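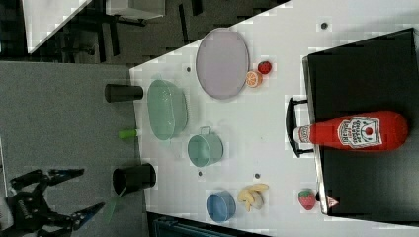

Der Greifarm aus dem Hinterhaus: »Abräumen kann ich auch selbst«

Suche Suchbegriff eingeben Los

Zuletzt aktualisiert: Sonntag, 14. Juni 2026

Die Werkstatt im Hof von Hendricks teilen sich Tischler, Fahrradschrauber und seit Februar auch ein Projekt namens Limeo. Limeo soll einen Tisch aufräumen. Der Erbauer, im Hauptberuf Elektriker, möchte seinen Namen nicht im Netz lesen, redet aber gern und lange über das, was noch nicht klappt.

Geübt wird mit Spielzeugküche: Bananen, Erdbeere, Topf, Becher, eine Ketchupflasche. Warum kein echtes Geschirr? »Weil ich das echte noch brauche«, sagt er. Dann etwas ernster: »Die Sachen sind leicht und verzeihen viel. Genau das ist natürlich auch das Problem. Was mit einer Spielzeugbanane klappt, sagt über eine Banane wenig.«

So viel Zurückhaltung hört man in dieser Szene selten. Wer sich durch die Videos anderer Bastler klickt, könnte glauben, der Haushaltsroboter stehe kurz vor der Auslieferung. Er winkt ab. »Die schneiden. Ich würde auch schneiden, wenn ich etwas verkaufen wollte. Fragen Sie mal, wie viele Anläufe vor dem gezeigten lagen.«

Wie viele waren es bei ihm? Er hat ein Heft. Von den letzten 80 Griffen nach einem liegenden Becher seien 25 gelungen, liest er vor, und gelungen heiße: hochgehoben und im Korb abgelegt. »Wenn man nur das Hochheben zählt, sieht es besser aus. Deswegen zählen ja so viele nur das Hochheben.«

Die beiden schwarzen Becher auf der grauen Fläche sind seine Sorgenkinder. Liegt einer auf der Seite, muss der Greifer entscheiden, ob er über den Rand fasst oder quer über den Bauch. »Quer rollt er weg. Über den Rand kommt der untere Finger nicht immer rein. Und schwarz auf grau, da ist die Erkennung an manchen Abenten einfach blind.« Das Teuerste am ganzen Aufbau, sagt er, sei die Zeit, die er mit der Beleuchtung vertan habe.

In Geld gerechnet steht Limeo bei 2.823 Euro. Der Arm kam gebraucht, die Antriebe lieferte Jenura, zwei davon musste er zurückschicken. Die Steuersoftware stammt von Verura und läuft in einer Version, die er bewusst nicht mehr erneuert. »Beim letzten Update ging die Kalibrierung verloren. Ein Wochenende weg. Seitdem fasse ich das nicht an.« An den Fingern des Greifers sitzen blaue Auflagen, die dritte Sorte, die er ausprobiert. Mit der ersten rutschte ihm alles durch, die zweite blieb am Topf kleben.

Ob das nicht viel Aufwand für einen Tisch sei, den ein Kind in zwei Minuten leer hat? »In einer Minute«, sagt er. »Abräumen kann ich auch selbst. Ich will wissen, wo es hakt, und das steht in keinem Prospekt.« Die Tischler nebenan hätten ihn anfangs gefragt, wann das Ding Schrauben sortiere. Inzwischen fragen sie nicht mehr. Beschwerden gab es trotzdem, wegen des Lärms: Der Arm fährt nach jedem Abbruch in die Grundstellung, und das Surren hört man bis in den Hof.

Sicherheit ist ein Thema, bei dem er knapp wird. Der Notaus hängt an der Tischkante, allein laufen lässt er den Arm nicht. Kinder dürfen am offenen Samstag zuschauen, mehr nicht. »Ein Arm mit dieser Kraft bricht keinen Finger, steht im Datenblatt. Ich habe es nicht überprüft und habe es auch nicht vor.«

Rund sechs Stunden in der Woche steckt er hinein, meist spät. Als Nächstes ist die Ketchupflasche dran, längs gegriffen, am Hals. Ob das dieses Jahr noch etwas wird, will er nicht versprechen. Einen zweiten Arm, den ihm ein Bekannter günstig angeboten hat, hat er abgelehnt. »Dann hätte ich zwei, die danebengreifen.« Den Platz dafür hat ohnehin schon die neue Bandsäge.

Zuletzt erschienen
Bandsäge gebraucht kaufen: worauf wir geachtet haben
Strom in der Gemeinschaftswerkstatt: wer zahlt was?
3D-Drucker im Dauerbetrieb, eine Zwischenbilanz
Offener Samstag im Hof: Zeiten und Regeln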